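Turcotte Newsletter Signup Data: README

Hi! You've found the readme for the signup form data from the Turcotte redesign. I wrote it mostly so I'd stop answering the same questions by email, and partly so that future me has a clue what past me was thinking. If something is missing, it's probably because I figured it was obvious. Ask me anyway. 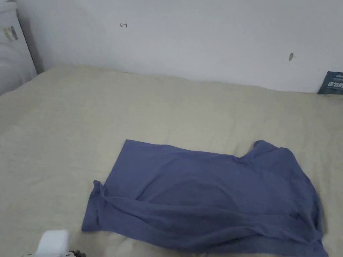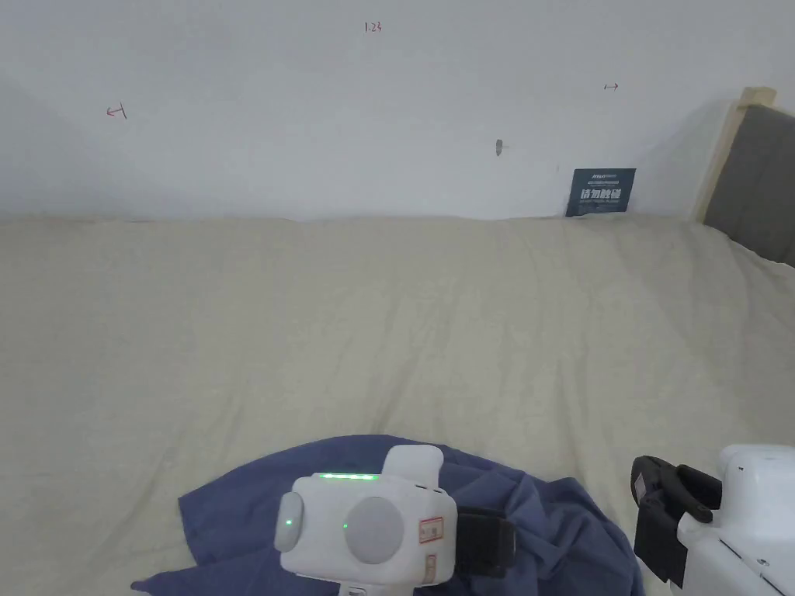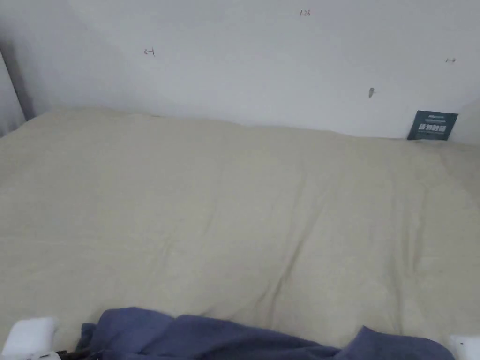
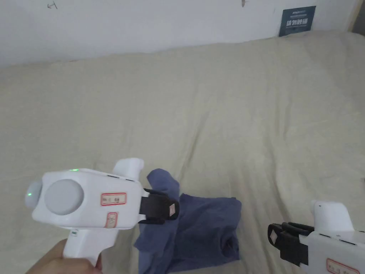 So, the short version. Turcotte is a web shop that sells sewing patterns, and for most of last spring I was the person in charge of its newsletter form. We changed that form a lot. Every time we changed it, we kept the old numbers, and this folder is all of those numbers in one place, cleaned up as well as I could manage. One row is one visit to a page that had the form on it. There are 42 files, one for each version of the form that went live, even the ones that only lasted an afternoon.

What's in the folder

visits/ has the main files. They're plain CSV with a header row, commas between the fields, and nothing clever going on.

forms/ has the HTML for each version of the form, saved as it was on the day it went up. The file names match the ones in visits/, so form_k_03.html goes with visits_k_03.csv. The k stands for Kirkuseck, which was our name for the second round of the redesign. The first round files have a b in that spot, for Brinunard. Please don't ask about the names, I inherited them.

notes.txt is my running log. It's messy. There's a grocery list in the middle that I've decided to leave alone.

The columns

visit_id: a random string. It means nothing outside this folder and can't be matched back to a person or a device.

page: which kind of page the form was on. Values are home, pattern, article and cart. We dropped the form from the cart page pretty early on (people hated it, and they told us!), so you'll see cart only in the b files.

placement: top, side, bottom or popup. If it says popup, also look at the next column.

delay: seconds before the popup showed up. Empty for everything else. A zero is a real zero, it popped up right away. Sorry to everyone who visited that week.

fields: how many boxes the visitor was asked to fill in. It's one, two or four. We never tried three and I still kind of wish we had.

touched: yes if the visitor clicked or tapped into any box, even if they left right after.

sent: yes if they hit the button and the form went through.

confirmed: yes if they later clicked the link in the email we sent. This is the column I'd use for pretty much everything. The sent column looks great on a chart and then you find out how many people typed their address wrong.

width: screen width, put into one of three buckets (small, medium, large). The raw widths were a bit too revealing when you put them next to everything else, so they're gone for good.

Things to watch out for

Versions were mostly shown one after another, and you can't just line up two files and call the better one the winner. A form that ran during the June sale had a totally different crowd looking at it than one that ran in a slow week. Only 8 of the b files and a handful of the k files come from real side-by-side tests, where visitors were split at random. Those have _split at the end of the file name. If you want to say that one form beat another, stick with those, please. The rest are fine for getting a feel for things, or for practicing your cleanup skills.

Bots! I took out everything that filled in the hidden box (there's an extra field that people can't see but scripts love to fill in), and also anything that sent the form in under a second. I'm sure some got through. If you see a string of visits where touched is no and sent is yes, that's either a bot or somebody with very eager autofill, and I don't have a good way to tell them apart.

visits_b_17 has a hole in it. The logging script fell over one Sunday and I didn't notice until the evening, so the day just sort of stops before lunch. I thought about filling it in with averages and decided against it. An honest gap seemed better to me.

The width buckets changed between rounds too. In the b files medium starts a little lower than in the k files, so don't mix the two if screen size matters for what you're doing. I meant to fix this. The raw numbers were already deleted by the time I remembered.

How to load it

Any spreadsheet program will open the files, though visits_k_09 is big and may make yours grumpy. If you'd like to do it with a script, Harpreet Gosselin wrote a small one called jorka.py that reads the whole folder, adds a column for the form version and hands you one big table. Run it from the top folder with no arguments. It prints a warning for every row with an empty page value, and you should get 68 of those. If you get a lot more than that, your copy probably didn't unzip all the way, and downloading it again is the quickest cure.

What I got out of it

Not asked for, but it's my readme! In the split tests, shorter forms got more confirmed signups just about every time, and the color of the button made no difference that I could see. Moving the form from the side to the bottom of the article pages helped, and I would've bet money against that one. Popups got plenty of sends and a pretty sad number of confirms. Your own site may behave nothing like ours, sewing people are a particular bunch and they read all the way to the end.

Using it

Go ahead and use it for class, for blog posts, for testing your own chart tools, whatever you like. If you publish something, say that the data came from Turcotte and mention which files you used. Please don't try to work out who any of the visitors were.

Thanks to Kendra MacDonald, who went through the column names with me and talked me out of calling one of them thing2.

To do

Write up what changed between k_05 and k_06, because the HTML looks identical to me now.
Check the time zone on the first few b files.
Put the grocery list somewhere else, maybe.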